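Home | Workshop | Storage | Paint and Finishes | Ask Us

Print this page | E-mail this page

How to Clean and Lubricate Metal Drawer Slides
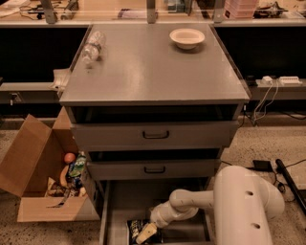
A three-drawer metal cabinet with the bottom drawer open.

Steel drawers that stick or grind usually have dirty slides. Cleaning a set takes less than an evening and needs no special tools.

You will need: a vacuum with a narrow nozzle, rags, an old toothbrush, mineral spirits, a Phillips screwdriver, and dry PTFE spray.

1. Empty the drawers. Work on one drawer at a time so the cabinet does not tip.

2. Pull the drawer out to its stop. Most ball-bearing slides have a plastic lever on each side. Press one up and the other down, then pull the drawer straight toward you. Roller slides have no lever; lift the front and pull.

3. Vacuum the tracks, then brush out old grease with mineral spirits. Open a window. Wipe until the rag comes away clean and let the tracks dry.

4. Check the screws. Tighten any that turn. If a hole is stripped, move up one screw size.

5. Spray a light coat along each track and wipe off the extra. Do not use cooking oil or heavy grease, which will pick up dust.

6. Line up the slides and push the drawer in firmly until it clicks. Open and close it 12 times to spread the lubricant.

Bent slides should be replaced in pairs. Measure the closed length and check the load rating, which is often 100 pounds for home cabinets and 500 for heavy shop units.

Written by Babak Amini

Contact Us | Copyright Brillonham Home Workshop | Back to top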